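De: Slavica Begović
Asunto: Re: [cocina] piña para la merienda de septiembre

Dalibor Doležal escribió:
> Yo la compraría con corona y todo, y la pelaría allí mismo.
> En bote no sabe a nada.

¡Totalmente de acuerdo, Dalibor! La de ayer tenía la cáscara bien dorada, tirando a naranja, y olía toda la cocina (me comí tres rodajas de pie, antes de poner la mesa).
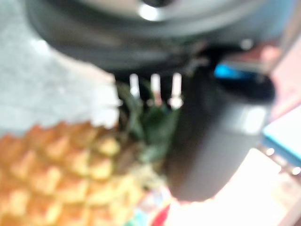 ¿Cuánta pulpa hace falta para el sorbete? Con 800 gramos ya limpios salen 8 copas, y conviene añadir el zumo de una lima.

El corazón no lo tiréis, yo lo hiervo con jengibre y queda una infusión buenísima. Vlasta, ¿traes tú el cuchillo largo? El mío ya no corta ni el pan.

¡Qué ganas!
Slavica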